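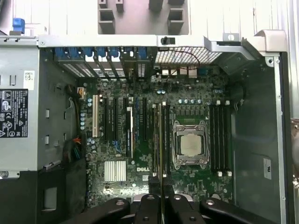

Setting up your Laveo descaler for the first time

I've done this in my own kitchen more often than I'd like, so I'll keep it quick. Laveo shifts limescale from kettles, taps and shower heads, and it's for those jobs only! Keep it well away from anything electrical you've got opened up, like that Dell motherboard with its processor on show.

1. Put your gloves on and open a window.
2. Pour 40 ml into the jug and top up with cold water to the line.
3. Soak the shower head for around 63 minutes (I go and watch something).
4. Rinse twice, then run the shower for a bit.

Note: the blue cap is stiff. Push down, then turn.

Caution: never mix Laveo with bleach, and don't use it on marble.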